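Demonstration Room Inspection Checklist, with Comments

Site: Bucur workshop, ground floor teaching room
Date: January 2019
Inspected by: Roxana Tudose
Accompanied by: Darius Ursu (hand teaching), Odair Bastos (remote station)
Last inspected: June

Marks used: OK, OK with comment, Fix, N/A. An item marked Fix has to be closed and initialed before the next teaching session. Items marked OK with comment can wait for the monthly round.

Section A. Floor and access

A1. Walkway from door to teaching area clear. OK.

A2. Cables taped, covered or routed overhead where people walk. Fix. The run between the remote station and the arm controller crosses the path the demonstrator uses when stepping back. It was covered in June and the cover has since been moved to the Arnano bench. Marius to get it back or order a second one.

A3. Stands and tripods stable, feet fully spread. OK with comment. One locking collar slips when the stand is raised past the second mark. Usable at low height only. Labeled.

A4. Chairs outside the arm's reach. OK. Keep them that way. Visitors tend to pull a chair in close when they want to watch the fingers close on the part.

A5. Shelves not overloaded, heavy items low. OK with comment. Spare batteries should go back to the charging cabinet at the end of the day.

Section B. Person doing the demonstration

B1. Sleeves fastened or close fitting. OK.

B2. Hair tied back, no lanyards or necklaces. Fix. Badge lanyards were being worn at the remote station and at the arm. Clip badges only. Odair has a box of clips.

B3. Gloves the right size for the wearer. OK with comment. The medium pair is worn at the right index fingertip and the tracking drops out when the finger is bent all the way. Darius has been working around it by pinching with the middle finger, so the recordings show a grip we don't want the robot to learn. Use the large pair until new ones come.

B4. Cable from glove or waist long enough to turn around without pulling. OK. Tested standing, kneeling and reaching across the table. Leave slack on the side of the working hand.

B5. Eyewear clean and free of cracks. OK.

B6. Demonstrator has had a break in the last hour. OK with comment. The log sheet has a column for breaks and it was blank on most pages. Please fill it in. Hand teaching is slow work with the arms held up, and the demonstrations get sloppy before the person notices being tired.
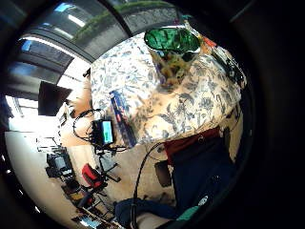

Section C. Teaching by hand

C1. Arm in free-drive mode before anyone takes hold of it. OK. The mode light and the screen agreed on every try.

C2. Speed limit active during hand guiding. OK.

C3. Payload setting matches the tool fitted. Fix. The controller still had the value for the old Tikard gripper. With the lighter tool on, the arm drifts upward when released. It is a slow drift, but it could catch a wrist under the shelf. Costel corrected the setting while we were there. I have left this as Fix until the tool change sheet has a line for it.

C4. Second person present and within reach of a stop button. OK. Costel Tudose stood by for the whole session.

C5. Both hands on the arm at the marked grab points. OK with comment. The tape on the upper grab point is peeling. Replace.

C6. Playback of a new demonstration run first at low speed, with no one inside the line. OK. Three playbacks watched. On the second one the arm came down a little short of the tray and Darius stopped it, which was the right call. He deleted that demonstration and recorded it again.

Section D. Teaching by remote control

D1. Operator has a clear view of the arm or a working video feed. OK.

D2. Robot holds position when the operator lets go of the enable switch. OK. Tried 6 times, with the arm empty and with a part in the gripper.

D3. Robot holds position when the link is lost. Fix. Pulling the network plug stopped the arm as it should. When the plug went back in, the arm jumped to match where the operator's hand had moved to in the meantime. It needs to wait for the operator to line up again and press enable. Odair has written to Zarkov about the setting. No remote sessions until this is closed.

D4. Spoken calls used: "taking control," "letting go," "person in." OK with comment. The first two are used well. "Person in" was skipped once when someone went to pick up a dropped part.

Section E. Stops and records

E1. All stop buttons tested. OK.

E2. Stop buttons not blocked. OK.

E3. Demonstration log matches files saved. Fix. The log lists 1,051 demonstrations and the drive has 1,015. Some of the gap is deleted takes that were never crossed out. Marius will go through the pages and mark them. Rejected takes stay in the log with a line through them and a reason.

E4. Near misses written down. OK with comment. One entry since June, a pinched glove, no injury. I heard about another one during the walk-through that was not written down. Please add it, even late.

Open items: A2, B2, C3, D3, E3.

Hand teaching may continue once A2, B2 and C3 are initialed. Remote sessions are on hold for D3 as noted. Initials go on the paper copy by the door, and I will collect it when I come back for the recheck.

R. Tudose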